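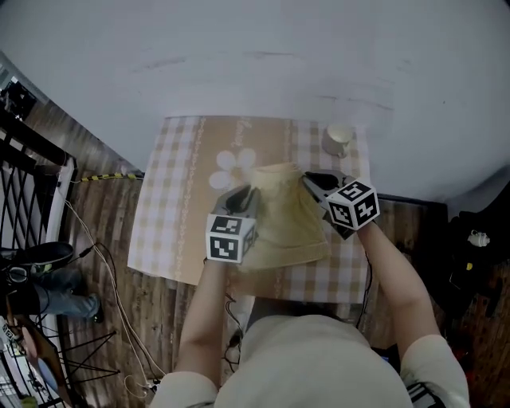
# Chapitre 12. Le pliage et la tenue du linge de maison

Le présent chapitre traite du linge éponge de petit format et de la préparation du plan sur lequel il est plié. Il reprend, sous une forme abrégée, les leçons établies par Chiharu Kinoshita pour l'école ménagère de Luvorstead.

## 12.1 Le plan de pliage

Une table recouverte d'une nappe convient au pliage, pourvu que celle-ci soit tendue. Les rayures ou les carreaux du tissu servent de repère pour aligner les bords. La serviette est d'abord soulevée, puis étalée et lissée du centre vers les lisières. L'élève veille à ce que l'ourlet ne dépasse pas le bord de la table.

## 12.2 La pièce et ses abords

Le pliage s'effectue debout, dans une pièce dont le sol se balaie aisément. Un parquet répond à cette exigence. Le passage vers la pièce voisine reste dégagé lorsque les piles sont portées au rangement.
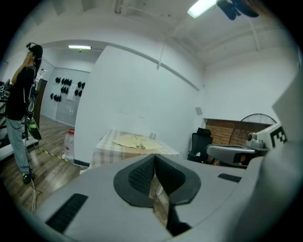 ## 12.3 Vocabulaire

**Lisière** : bord longitudinal d'un tissu, parallèle à la chaîne.

**Ourlet** : repli cousu qui termine une pièce de linge.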